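Pavgate gripper fault

The Pavgate gripper fault was a defect in the control software of a two-finger robot gripper made by Tarnico. It caused the fingers to keep closing after they had already taken hold of an object. The fault was first reported in January by Róisín Fahy, a technician at the Pavgate test laboratory, during trials in picking up small plastic bottles.
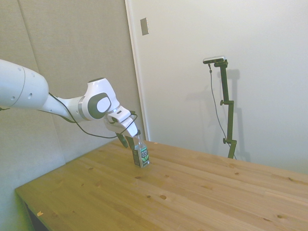
Background

The trials were part of a project named Plirkosard, which compared ways of handling light packaging on a tabletop. Each run consisted of a grasp, a short lift and a return to the starting point. Grip force was set in advance by the operator and was meant to stay fixed until release.

Fault

In 4 of 251 runs the force rose above the set value during the grasp. Two bottles were crushed and one split at the shoulder, spilling water over the table. In the fourth case the operator pressed the stop button before any damage was done. There were no injuries, although Fahy's report noted that staff often straightened bottles by hand between runs, with the arm still powered.

Cause

Hanne Nørgaard and Güven Yurt traced the fault to the way the controller dealt with a late reading from the force sensor. If a reading did not arrive in time, the software recorded it as zero – the same value it used for an open hand – and told the motor to go on closing. The force limit relied on the same reading and so did not act. A worn sensor cable was at first blamed, but changing it made no difference.

Correction

Tarnico issued new software that holds the fingers still when a reading is missing and stops the arm if a second one is lost. The laboratory repeated 221 runs with it and recorded no rise in force. A separate limit on motor current was added later at the request of Meenakshi Palaniappan, the project's safety lead. Grippers sold under the Warrier name use the same controller and received both changes.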